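# Why Does a Plastic Bag Crackle?

Try sneaking a snack out of a plastic bag in a quiet room. Go on. You will be caught in about 3 seconds, and the bag will be the one that told on you.

A plastic bag weighs almost nothing. It can't talk. So how does it manage to be the loudest thing in the house?

## It starts with a crease

Plastic film is very thin and a bit stiff. When you lay it flat, it's calm. When you crumple it, the film bends into lots of tiny hills and valleys, with sharp little folds between them.

Each patch of film likes to stay in the shape it's in. Push on it and it puts up with you for a while. Then – snap! – it flips into a new shape. That flip shakes the air, and shaking air is what your ears call sound.

One flip makes one small click. A crumpling bag makes a whole crowd of them, one after another, and they blur together into a crackle.

## "I'll just open it slowly"

Everybody tries this. Grown-ups try it at the movies, and they look very serious while they do it.

It doesn't help much. Going slowly spreads the clicks out, but each click can still be nearly as loud as before. You haven't made a quiet noise. You've made a long one.

## Why won't it stay in a ball?

Squash a sheet of paper and it mostly stays squashed. Squash a plastic bag, put it on a desk, and it starts to open up again as if it has somewhere to be.

Plastic is springy. Some of the folds stay for good, but a lot of the film is only bent, and it pushes back as soon as you stop squeezing. The trapped air doesn't make things easier either. If you want a bag to stay bunched up, something has to keep hold of it. A pinch in one spot is enough to gather the middle, while the loose part at the top pokes up however it likes.

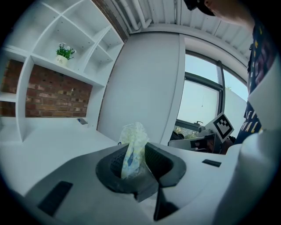 ## Try it yourself

You need a thin plastic bag, a sheet of paper and a clean sock. Keep the bag away from your face, and away from babies and pets.

1. Crumple the paper. Listen.
2. Crumple the bag. Listen again, and apologize to anyone nearby.
3. Crumple the sock. Enjoy the peace.
4. Put all three down and watch which one opens up the most.

The sock is quiet because cloth is floppy. It bends without snapping from one shape to another, so there is very little to hear. This makes it an excellent place to keep snacks, although your family may have views about that.

*Written by Gayan Ranasinghe*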